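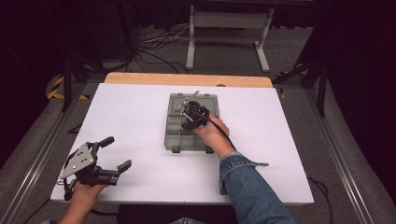
## Wenn der Handgreifer mitten in der Aufnahme aussteigt

Uns hat das im Mai fast eine ganze Woche gekostet, also schreibe ich es mal auf. Symptom: Ich sortiere mit beiden Handgreifern Kleinteile in die Fächer der Sortierbox, alles läuft, und plötzlich friert der Öffnungswert vom rechten Greifer ein. Die Finger bewegen sich, im Log steht stur derselbe Wert. Keine Fehlermeldung, nix. Besonders gemein, weil man es erst beim Abspielen merkt – bei mir waren es 51 Aufnahmen für die Tonne.

Ich hatte natürlich zuerst die Software in Verdacht und habe Adeleke (so heißt unser Aufnahmeprogramm) zweimal neu installiert. Könnt ihr euch sparen. Es war das Kabel, das am Unterarm entlangläuft. Sobald ich über die Box greife und das Handgelenk abknicke, zieht es am Stecker.

### Erst mal den Fehler provozieren

1. Aufnahme stoppen und die Live-Anzeige öffnen.
2. Greifer ruhig halten und nur die Finger auf- und zumachen. Läuft der Wert mit? Gut.
3. Jetzt den Arm ausstrecken und das Handgelenk langsam nach unten knicken, wie beim Griff in die hinteren Fächer. Dabei weiter auf und zu.
4. Bleibt der Wert stehen, Hand zurücknehmen. Kommt er wieder, habt ihr denselben Wackler wie ich.

Den linken Greifer bitte auch testen! Meiner war in Ordnung, der von Oksana Lysenko nicht.

### Reparieren

Strom weg, Stecker ab, Kontakte anschauen. Verbogene Pins nicht zurückbiegen, das hält bei uns nie lange. Lieber gleich ein neues Kabel nehmen. Dann kurz vor dem Stecker eine lockere Schlaufe legen und das Kabel erst dahinter am Unterarm fixieren, mit Klettband. Zwischen Stecker und Klett lasse ich 8 cm Luft. Mit 7 ging es auch, aber Bethel hat längere Hände als ich und blieb damit prompt wieder hängen.

Und achtet auf die Ärmel: Ein weiter Bund schiebt sich gern unters Kabel und hebelt mit. Ich kremple inzwischen um.

### Danach

Den Test von oben wiederholen, diesmal 2 Minuten am Stück. Alte Aufnahmen würde ich auch noch mal durchsehen. Mekdes Mersha hat dafür ein kleines Skript geschrieben, das eingefrorene Werte markiert, es liegt im Ordner Dullow unter „Prüfung“.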